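# Stekbridge Robot Club - Pictures from the Spring Term

Welcome to our gallery page, and thank you to all the parents, grandparents and former members who keep writing to ask what we have been up to. It has been a busy few weeks at Holroyd Hall, so do put the kettle on first. 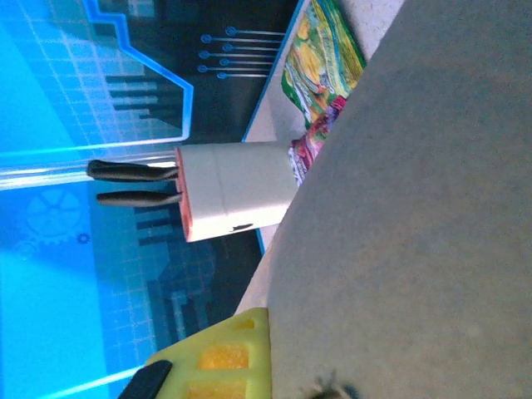 We have 11 members this term, from Year 8 up to sixth form, and they have all been working on the same task, which we call Tidy the Table. The arm has to find a thing, take hold of it, lift it and put it down somewhere else without dropping it or knocking over its neighbours. It sounds like nothing at all when you say it quickly! Any of the younger ones will now tell you, at some length, how much there is to get right between "find it" and "put it down".

**The view from the wrist.** The small camera rides along with the gripper, so this is how the table looks from down there, with the yellow-green finger and its orange pads just poking in at the bottom. I have grown very fond of these pictures. Everything looks enormous, and even a snack wrapper becomes quite a handsome piece of scenery (the green and yellow one has my vote, though the red and pink one tucked underneath has its supporters).

**The white cylinder.** It has a pink rim at one end and two black prongs sticking out, and it makes a good talking point for anybody planning a grasp. Do you go for the smooth middle of the body, or nearer an end? Should the prongs point away from the fingers? We had a long and very polite argument over this one, and I am happy to report that it spilled over into the car park and had to be finished by torchlight.

**The backdrop.** Blue all over, with city buildings, gears and circuit lines. I would have been content with an old bedsheet, but I was outvoted, and I must say it does cheer the table up no end.

### How the sessions run

For those who haven't visited us, we work in pairs, with one person at the controls and the other keeping the notebook, and they swap over at half past. Every try goes in the book, good or bad. By the end of last week we had written up 298 of them, and the members would like to reach 400 before we break up. I have promised cake if they manage it - the proper sort, with icing.

The notebook matters more than it may seem. Early in the term we had a run of evenings when everyone was sure that the arm had "gone wrong", and it was only on reading back through the pages that two of our Year 9s spotted that we had moved the table and not measured it in again. They were rightly very pleased with themselves, and there is now a strip of masking tape on the floor which I am forbidden to step over.

### What comes next

In September we hope to enter a team of five for the Sketeo Schools Challenge, where the tables are laid out by the judges and you don't see them until the morning. We have already begun practising for that by letting one pair set the table while the others wait in the corridor, and some of the arrangements have been downright mean. The software side is done in Kivora, which most of the members have picked up a good deal faster than I have, so please don't ask me about it at the door - ask your own son or daughter, who will be glad to go on about it all through tea.

If you have any clean wrappers, pots or odd-shaped bits and bobs at home, do send them in. Soft and crinkly things are especially welcome. Nothing sharp, please, and nothing you want back in one piece.

With many thanks to everyone for the lifts, the biscuits and the patience,

Howard Bloxham
April 2021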